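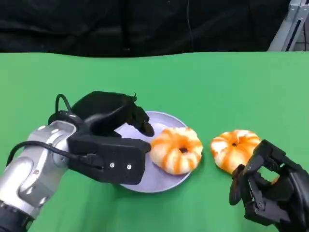 Striped ring doughnut on a lilac plate

Icing stripes run into each other on ring doughnuts
Posted by Shirley Gagnon in Baking, August

I'm making ring doughnuts for my parents' anniversary tea (they married in 1966) and want stripes going from the hole to the outside, orange and cream. I've tried twice. Both times the orange bled into the cream within a few minutes and the whole lot slid down the sides. I used icing sugar, water and liquid colouring from the supermarket. The doughnuts are yeasted, fried, and I let them cool for half an hour first. Do I need a different icing, or am I doing it in the wrong order?

Mervin Bouchard
Your icing is too thin and liquid colouring makes it thinner. Use gel or paste colour, a tiny amount on the end of a cocktail stick. For the cream base, sift 250 g icing sugar and add warm water a teaspoon at a time until a ribbon dropped from the spoon takes a good ten seconds to sink back in. Dip the top of each doughnut, lift it, let it drip, turn it over onto a rack and leave it until the surface feels dry when you touch it. In my kitchen that takes an hour, longer if it's raining.
Then mix the orange a bit stiffer than the base and pipe it on in lines from the middle outwards. A freezer bag with the corner snipped off will do. Do the lines at twelve, three, six and nine o'clock first and fill in between them, otherwise the gaps come out uneven. If you want the stripes to go right down the sides you'll need to pipe them with the doughnut sitting on an upturned egg cup.
Half an hour is also not long enough to cool. Give them at least an hour.

Laurier Desjardins
Just use melted white chocolate and buy the orange sort. Sets faster.

Shirley Caron
Chocolate works but be careful colouring it yourself, ordinary gel has water in it and the chocolate goes grainy. You need oil-based colours. I get mine from the cake shop in Nellcombe.
I'd go with Mervin's way for a tea party. One thing to add, don't put them in a lidded tin once they're done. The icing sweats and the orange will run even if it was dry before. Leave them on the rack with a clean tea towel held clear of the tops, and ice them the same morning if you can.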